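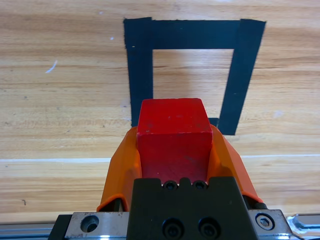
## 1/

I gave up my car in September and have been getting to work on the Riniston bus ever since. A few people asked how it's going, so this is a thread on costs, timings and the bits that annoy me.

## 2/

The route first. I live at the top end of Sodow, five minutes' walk from the stop. The 20 goes down through the estate, past the school, along the river and into Riniston. It's meant to take 35 minutes. In the morning it takes 45.

## 3/

Money. The car was costing me £648 a year to insure and that was before petrol, tax and the exhaust. The last garage bill was over £500 and it was for a part I'd never heard of. I sold it to a man from Hoseditz who wanted it for his daughter.

## 4/

A monthly pass is cheaper than what I spent on petrol alone. You have to buy it from the driver or at Wijesinghe, the newsagent by the station. The app sells them too but it logged me out twice in the first week and I lost a day's travel each time. I now get the paper one.

## 5/

Timings. The 7.10 is reliable. The 7.40 isn't. If the 7.40 doesn't come you are waiting for the 8.10, and that one is full of school kids by the second stop. I get the 7.10 and have a coffee before work.
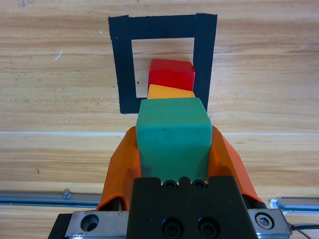 ## 6/

Coming home is worse. The last direct bus leaves Riniston at 18.25. After that you change at the hospital, where there's one shelter and it faces the wind. I've done it in the rain with shopping and would not recommend it.

## 7/

Remo Aebischer asked about weekends. Saturdays are fine, one an hour. There are 2 buses on a Sunday, one at 10 and one at 4, so I mostly stay in Sodow or get a lift. Visiting my mum is the one journey I still haven't sorted out.

## 8/

Things I got wrong: I thought I'd read on the bus. I get sick if I read on the bus. I listen to the radio instead. I also thought I'd cycle when the weather was good, and so far I've cycled to work once.

## 9/

Things I was right about: I don't miss parking. I don't miss scraping the windscreen. I walk more and sleep a bit better, though that could be the earlier start.

## 10/

The new timetable came out this morning, March 30, 2021. The 7.10 becomes the 7.05 and the 18.25 stays put. They've taken out the stop at the garden centre, which will be a pain for anyone who works there. The printed copies are on the bus, behind the driver.

## 11/

Eusebio Villanueva says the 20 used to run until ten at night and that people wrote in to get it back once before. If anyone still has the address they wrote to, please reply with it and I'll send a letter this week.

## 12/

Forgot to say, dogs go free but they have to sit downstairs.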